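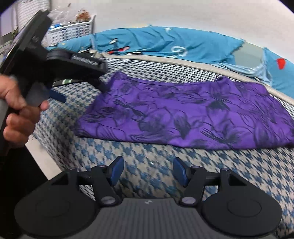

Section 4: Setting Your Umbridge Heated Blanket Timer
By Cameron Jardine - updated June
2 min read

1. Spread the blanket flat on the bed. Folds trap heat, and the controller will sulk until you smooth them out.

2. Plug the cord in at the foot end until it clicks. No click, no heat.

3. Hold MODE until the display shows 22. Nobody at Umbridge remembers why it starts there.
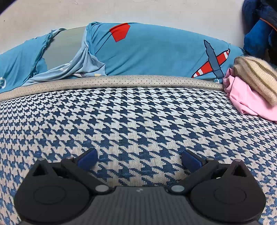
4. Press PLUS to set the minutes, up to 137. Go past that and it returns to 22 - without apology.

Note: Code 31 means the plug is loose. Code 342 means call the Galport service desk, and bring a book.

CAUTION: Do not use pins. Do not let the cat operate the controller, however confident it seems.

14 comments | 9 shares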